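Idcombe Bench Gallery: Household and Shop-Floor Chores

Updated in March. Notes on scope and terms first, then the gallery and comments.

The question this page keeps coming back to is whether machines can do ordinary chores yet. Our working answer is "some of them, slowly, with a person nearby." The chore list has 894 entries, split between home tasks (folding, sorting, wiping, putting away) and shop-floor tasks (kitting, bin transfer, labeling, packing). An entry counts as done when a machine completes it from a cold start with no hand on the work. A nudge, a restart or a re-placed part sends it back to the open column.

Three kinds of work account for most of the open column: thin flat items, soft items, and anything that has to change hands. Thin items are the worst. A parallel gripper needs an edge it can get under, and a card or an envelope lying on a hard table doesn't offer one. The Suvstead fingertip has a beveled nail that lifts paper off felt well enough. On bare laminate it tends to push the sheet away.

Handling cards covers a good part of this in one item. Sorting a deck, dealing it and squaring it up again are game-night chores at home, and the motions are close to what a packing station does with inserts and warranty slips.

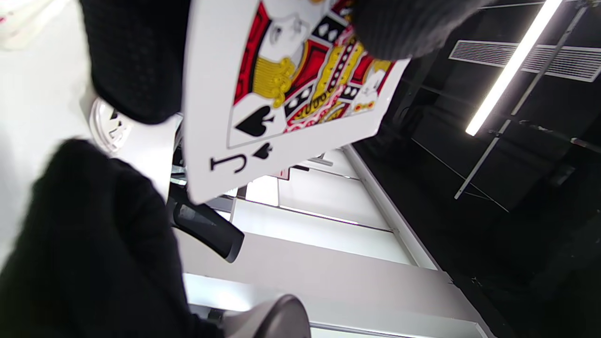

Jack of spades, oversized, held at one corner in a black knitted glove. Glove fingers wrap over the edge of the card, a grip that two flat jaws don't reproduce.

Wanyama wrote in to say that the thin-item problem is overstated, and that a suction cup has picked single sheets in print shops for decades. Fair enough, the comment went on, a cup won't turn a card over or slide it into a sleeve, but most shop-floor jobs never ask for that. Put a cup on the other arm and stop trying to build a hand.

We agree on the shop floor. A fixed station with a known sheet size should use a cup, and the list now marks those entries "solved by other means." The home entries stay open. A cup loses its seal on a creased envelope or a knitted surface, and a household won't keep a vacuum line next to the mail tray.

Notes on the other open groups:

Soft items. Towels fold acceptably when they start flat. Starting from a heap, most of the cycle goes to finding a corner. Gloves and socks are still open for pairing, with dark knits the hardest to tell apart by camera.

Handovers. The machine has to judge when the person has let go. Force sensing at the wrist works for rigid parts. With a card or a sheet of paper the change in force is too small to separate from arm noise, and the machine either snatches or waits.

Putting away. Tonska's drawer routine opens, places and closes without help if the drawer runs freely. A sticking drawer stops the cycle, and a person has to clear the fault.

Figures for the current round: 1,918 attempts logged, thin items and handovers together. The time limit per attempt is 80 seconds, and an entry needs 2 clean completions in a row before it moves. Attempts ended by the operator are logged as failures whatever the cause.

Corrections to the chore list can go in the comment box. Please give the entry name, the surface the item starts on, and whether the work is home or shop floor. Entries without a starting surface can't be placed.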